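Home and Household Studies | Research Articles

4.2 The unmade bed as a record of negotiation

Respondents in the Gendwood households spoke of bed making as a settled matter, usually settled by somebody else. Of the 82 diaries returned in July, more than half recorded the bed as "done" on days when the same writer also complained, a few lines later, about the state of it. We take this to mean that "done" is a flexible word – as Kaneko found earlier with "clean."

Layering was where the trouble started. A bed with a single cover gets pulled straight or it doesn't. Once a second cloth arrives, the two have to be ranked, and our households had no shared rule for ranking them. The favorite blanket tended to win the most visible place, whatever it did to the look of the room (Figure 4).
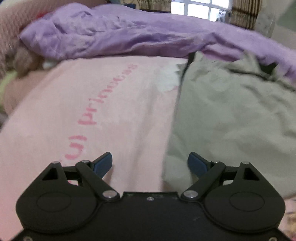 Figure 4. Light pink blanket with "princess" lettering beside a rumpled gray-green cloth.

Printed blankets raised a further question, that of which way up they go. Adults who cared about this cared a great deal. One father in the Trosach group wrote 2 full pages on the correct direction of lettering and left the pillows out entirely. Children asked about the same point mostly wanted to know whether the blanket was still soft.

Plain cloths drew almost no comment in the diaries, though they were folded, shaken and moved as often as the printed ones. We coded these under "other bedding," a category that by the end of the study held 258 entries and was larger than any of those we had planned for.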